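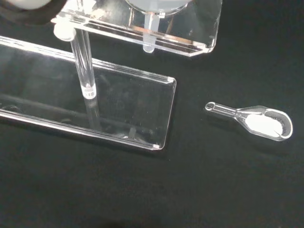
Learning to love clear things

I have spent most of this year drawing glass, and I can't remember when I last enjoyed being bad at something so much!

It started with a jam jar. I'd signed up for Delwyn Ormsby's drawing course in August, thinking we'd do apples and perhaps a nice jug, and on the first evening she put an empty jar on a dark cloth and told us to get on with it. I drew the outline, shaded it grey all over and ended up with something very like a tin. Delwyn looked at it for a while and then asked me where I'd seen all that grey. I hadn't seen it anywhere, of course. I'd made it up.

Her trick (she'd hate me calling it that) is to start with black paper and a white pencil. You leave the paper alone nearly everywhere and only put down the light. A bright line along an edge, a small spark at a corner, a bit of a smudge where something is bouncing about inside. Clear plastic on a black surface is brilliant for this – almost all you get is the edges, and the black carries on straight through the middle.

I have now filled 33 sheets. Most are dreadful. There's one of a tumbler from our kitchen that I keep going back to look at, and I only spent 40 minutes on it, which is annoying when you think how long I gave the vase.

A few things I've picked up, in case you fancy trying it:

Sharpen the white pencil far more often than you think you need to. Mine is a Stedine and it goes blunt if you so much as look at it. The thin lines are where all the fun is, and a fat one turns your glass into a bathroom tile.

Use one lamp. I tried it with the ceiling light on as well and there were so many reflections that I gave up and had a biscuit.

Squint! It gets rid of the faint stuff, so you can find the brightest bits first and put those in. The pale streaks can come later, and quite often I leave them out.

Water is harder than glass. I did a half-full beaker last week and the line where the water met the side went the wrong way on every attempt. If anyone has cracked this, please write in.

My friend Eero Ahonen, who paints boats and thinks all this is a bit fiddly, came round and had a go at the tumbler himself. He did it in charcoal on white paper, rubbing the lights out with a putty rubber, and it was lovely, the swine. So there's clearly more than one way in, and I've bought a putty rubber.

Next on my list is a marble. After that I want to try a bottle with a label on it, so there's something solid to hang on to, and then maybe a whole windowsill of odds and ends if I'm feeling brave. The course starts up again soon and Delwyn has promised us ice cubes – I've no idea how we're meant to keep up with those, but I've already put my name down.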